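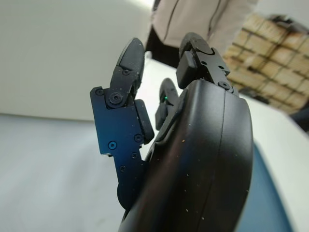
Most of you walked into this unit thinking that joints and finishes are the boring bit at the end of a design job, after the shape has been settled. I hope to change your minds, because I think they are the best part! Every made object is a set of pieces that had to meet somewhere, and the meeting places tell you a great deal about what the designer cared about. Look at the curved black palm housing, with one thin vertical seam running down the middle and splitting it into two shell halves. That's a beautiful line to study. It follows the curve, it stays thin, and the eye accepts it as part of the form. Then look at the dust. Tiny pale specks, mostly on the right half, and on a dark surface they show up like stars. Any of you who are planning a black finish for your own piece should keep that in mind before you go near the paint.

SEAMS AND PARTING LINES

A seam is where two separate parts meet. A parting line is the mark left on a single part where the halves of its mould came together. They can look alike at arm's length and students mix them up every year (I did too, for longer than I'd like to admit). Run a fingernail across. A seam will usually catch, because there's a real gap. A parting line is more likely to feel like a faint raised thread.

Things to decide when you draw a seam:

- Where does it start and finish? A seam that dies halfway across a surface looks like a crack.
- Does it run along a line the form already has, such as an edge, a change of curve or a centreline?
- Is the gap the same width all the way along? People will forgive a wide gap much sooner than an uneven one.
- What colour is the shadow inside it? On a dark part the gap nearly vanishes. On a white part it becomes a drawn line whether you wanted one or not.

For your sketch models, cut the seam early. It is tempting to leave the shell in one piece and scribe a line on afterwards, and you can always tell. The two halves of a real joint never sit perfectly level, and learning to live with that little step — or to design it in on purpose — is most of the skill.

FASTENERS YOU CAN SEE

There are two honest positions on screws. Hide them all, or show them and arrange them. Trouble comes from the middle ground, where five are hidden and the sixth sits out in the open looking sorry for itself.

If you show them, think of them as punctuation. Size matters: a big round pivot next to a small plain screw tells the reader which one turns and which one just holds. Keep the head type the same across a part unless there's a reason to change. Mixing a cross head and a hex head on one plate means two drivers on the bench and a swearing technician.

Spacing doesn't have to be regular. A loose diagonal can look terrific, provided the holes are where the load is. What doesn't work is decoration pretending to be structure. If a screw holds nothing, take it out and see whether the part misses it.

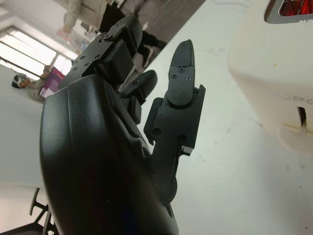

Leave yourself room for the driver as well. Every year somebody brings me a gorgeous little bracket with a screw tucked hard against a wall, and we stand there together trying to get a screwdriver onto it at forty-five degrees. Draw the tool in your section view. Draw your knuckles too while you're at it.

MATTE, SATIN, GLOSS

My favourite topic, so please bear with me.

A matte surface scatters light and gives you soft highlights. It is kind to curves, hides small dents, and is hopeless with fingerprints and dust once the colour goes dark. Gloss does the reverse. It sharpens every edge, picks up colours from the room (a dark glossy plate can look quite blue under the right light) and shows up each wobble in the surface beneath. Satin sits between and is where most beginners should aim.

You can use two finishes on one object to separate its jobs. Smooth matte on the large quiet areas, a harder sheen on the flat working parts. Even when everything is black the parts will read as different, and you haven't spent a cent on a second colour. Try it!

For the bench exercise we take our test tiles up to 800 grit, wet, and stop there. Going finer looks lovely in the hand, but the paint needs something to grip. Rinse the tile, let it dry fully, wipe it down, and check it under the lamp from the side. Looking straight down at a surface tells you almost nothing.

BENCH EXERCISE

Work in the Lamrani studio, doors open from 9 in the morning. Wulto filler and primer are in the grey cabinet. Please put the lids back on properly; we lost a whole tin last term.

1. Make one curved shell in two halves, any size that fits in your palm.
2. Finish one half matte and the other satin, same colour.
3. Fix a flat plate to it with visible screws and be ready to defend where each one went.
4. Leave it on the shelf overnight without a cover. Look at it the next day and write down what the dust did.

Upload your section drawing to Rovis before class. The exercise is worth 35 per cent of the unit mark, and the notes count as much as the object. I'd much sooner read a thoughtful page on a wonky joint than a single line on a perfect one.

FOR NEXT TIME

Bring in something from home with a seam you admire. Kettles are good. So are torches, hairdryers and old radios. Don't take it apart yet, we'll do that together.

Last updated: May
Fendmont School of Design, Surfaces and Joints, handout 2

2 comments · 9 shares

Related handouts
Edges, chamfers and the problem of the sharp corner
Choosing a black: pigment, primer and patience
How to draw a section people can read
Caring for the Lamrani studio benches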